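The robot opens the box, and what do we do?
By Natália Tichý

At Korkcombe we have packed and unpacked phones by hand for 15 years.
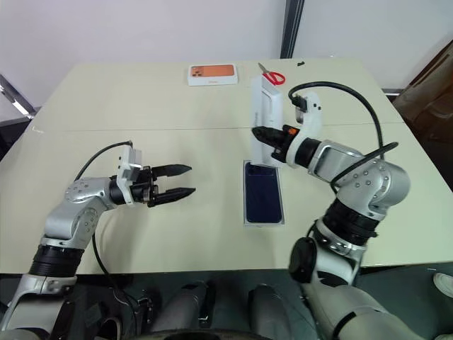 My colleagues ask me if they will lose their place. I think this is the wrong worry, at least for now. To lift a lid from a phone box is dull work and my wrists do not miss it. What I miss is the talk. Two people at one table speak all day, but a person who watches two arms speaks very little. Oldřich Šimko, our shift leader, calls this progress. I would call it so too, if the quiet hours were paid as skilled work. Until now they are not.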